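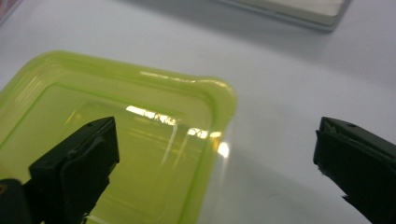
Gripper open over the green lid, glare and all.

How I Set House Rules for Hand-Held Gripper Sessions

Last updated: August

We use cookies to keep this site running. By continuing to browse you agree to our cookie policy.

I've been writing the working rules for gripper recordings at our shop in Morneck for a while now, and people keep asking me for a copy. I finally cleaned them up! Fair warning, this isn't a replacement for whatever safety standard applies where you work (read that first, all of it, even the boring annexes). These are the house rules that sit underneath, the stuff that decides whether a day of recording is worth keeping.

Step 1: Write down what counts as one take

Do this before anyone picks up a tool. Our definition is one line long: fingers open at the start, one task, fingers open at the end. It took us two drafts and a pretty loud lunch to get there. The first version, for a job we called Drura, left out the ending, so half the operators stopped while they were still holding the object and the other half put it down first. We had 368 takes by then and had to sort every one of them by hand. Please learn from my sore eyes.

Put the definition on paper near the bench. If somebody wants to change it, they change it between batches, and the new version gets a new number.

Step 2: Set the table and leave it alone

Pick your objects, put them out, and take away anything the task sheet doesn't list. Coffee is the big one (I'm guilty too). Phones, pens and rolls of tape go on a shelf behind you.

Shiny and see-through plastic deserves its own line on the sheet. A glossy lid will throw the overhead light straight back at you, and a translucent one picks up the brightness of whatever it's sitting on. Our rule is that you leave that glare alone during a batch. Don't nudge a lamp halfway through to make things prettier — you'll end up with two batches pretending to be one. If the light really has to change, stop, note it on the log and start a new batch.

Step 3: Check the fingers

Every session, before take one, I go through the same short list:

- Open and close the fingers all the way, three times, slowly.
- Wipe both inner faces with a dry cloth.
- Run a thumbnail along the edges and feel for nicks. Small ones are fine, but they go in the log.
- Try every fastener by hand. If one turns, the tool goes back to the bench.
- Look for loose cable or tape that could snag.

Yuto Oda, who trained me, made me sign this list every single time, and I thought it was overkill until a screw fell out in the middle of a Miyazaki run. Now I make everyone else sign it. Sorry, everyone.

Step 4: Agree on the work area
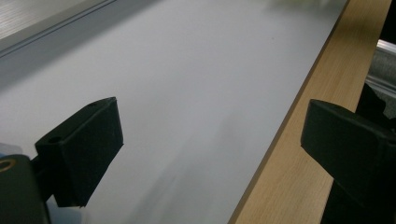
Work-area limits are where I see the most arguments, so settle them early and use something you can point at. Tape works, but it peels and it wanders, and after a month there are three generations of it on the bench. I like a limit that's part of the furniture. Take the strip of pale wood along the right side of our white tabletop: it makes a clean, straight line, and with the gripper open you can tell at a glance that the right finger is out over the wood. Under our rules that's okay for moving through, but you never set an object down past the seam. Same idea for your own bench, whatever it's made of. Choose an edge, name it in the rules and stick with it.

Metal rails get a rule too. Fingers stay clear of them, and if you bump one, you stop and redo Step 3 from the top. Yes, even for a tiny bump.

Step 5: Log as you go

One line per take: number, task, operator, keep or toss, and a few words if something was odd. Don't save it for the end of the day. I tried that on the Endov job, where the target was 2,000 takes, and by 4 p.m. I couldn't have told you which ones had the slip in them.

We also cap a batch at 600 takes. Past that, the notes get lazy and so do the wrists.

Step 6: Toss things without guilt

A toss is any take that breaks the definition from Step 1, even if the motion looked gorgeous. Keep the file, mark it, move on. Don't let the operator be the only one who decides, either. We have a second person look through a sample of each batch, and they get the final word on the close calls.

If your second person keeps disagreeing with the operator, go back and read your rules again. Usually there's a vague word in there somewhere. Ours was "near," and I've since swapped it for a distance you can check with a ruler.

Sign up for our newsletter to get new how-tos in your inbox. Unsubscribe any time.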